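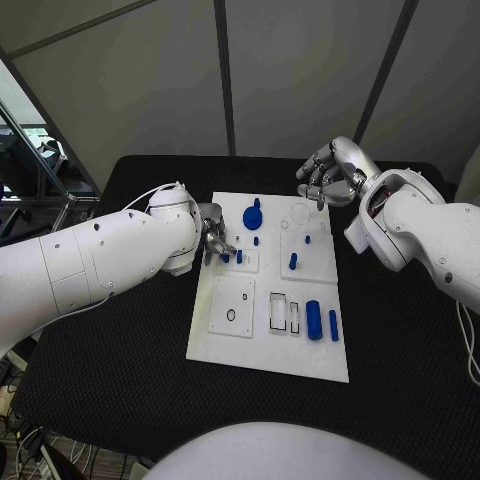 Software Engineer, Manipulation (Control and Planning)
Bramwell Robotics, Lemcombe

We are looking for a software engineer to join the manipulation group at our Lemcombe site. The post is full time and permanent. You would work on the code that moves two-armed robots with multi-fingered hands through small assembly jobs, mostly putting pegs into holes and gears onto posts.

The group has eight people. Four of us write control and perception code, two look after the rigs, and two work on data and tooling. You would be in the first lot, but everybody ends up doing a bit of tooling.

What the work is

Our stack is called Kollard. It is C++ at the bottom and Python at the top, and it runs on Linux. The lower layer handles joint control, finger control and contact detection. The upper layer takes camera input, estimates where the parts and holes are, and plans the arm and hand movements. Between the two sits a task layer which decides what to do next and what to do when a peg jams.

The task layer is where we need help most. It began as a state machine with a few states and now has far too many. We want to replace it with something that can be tested without a robot attached.

In your first year we would expect you to:

- take over the insertion planner and get it working with both arms at once, including keeping one hand clear while the other is busy
- improve how we use force readings from the fingers when a part is gripped off centre
- write a replay tool so that a failed run can be stepped through at a desk
- cut down the time it takes to calibrate the head camera against the arms
- fix bugs as they come up on the rigs

Our nightly simulation set has 748 insertion tasks. The current release passes 689 of them. Most of the failures are thin pegs and pale or see-through parts, where the pose estimate is poor. Performance on the real rigs is lower and varies more, and closing that gap is a large part of the job.

What we are looking for

You should be comfortable in modern C++ and able to read and write Python without fuss. You should have worked on code that drives a real machine of some sort. It need not have been a robot arm – we have hired people from machine tools and from printing equipment.

You should understand rigid body transforms well enough to find a sign error in someone else's. You should also be willing to spend part of most days at a rig, which means looking after cables as well as code.

It would help if you knew any of the following: impedance control, motion planning libraries, pose estimation, real-time Linux, learning from demonstration. We do not expect anyone to know all of them.

A degree is not required. If you have one, tell us what you did in it.

Pay and conditions

Pay is set by our published bands and depends on experience. The band for this post is in the job pack. There is a one-off allowance of £4000 for anyone who has to move house to take the job. Hours are flexible outside a short core period in the middle of the day. You can work from home two days a week, though most people come in more often when a release is close.

The site is a short walk from Lemcombe station. There is step-free access to the lab and the offices.

How to apply

Send a CV and a covering letter of no more than one page through the Astell jobs portal, which handles our applications. If you have code we can look at, include a link. If all your work is closed, say so and describe one problem you solved in a paragraph.

There are two interviews. The first is a call with two engineers. The second is on site and includes a paid half day working on a small fault in Kollard, with one of us sitting nearby to answer questions. We do not set puzzles.

We would like the person appointed to start in June, but can wait for someone with a longer notice period.

Comments

pegleg_dev: Is sponsorship available for this one? The job pack doesn't mention it.

Bramwell Recruitment: Yes, for this post. We will add it to the pack.

m_harrow: Would you take someone who has mainly done mobile robots? Lots of planning, very little contact.

Bramwell Recruitment: Please do apply. Put the planning work near the top of your CV.

tinplate: The portal rejected my letter twice as a .odt file. PDF went through fine.

Last updated: March 2025

Contact us | © Bramwell Robotics | Back to top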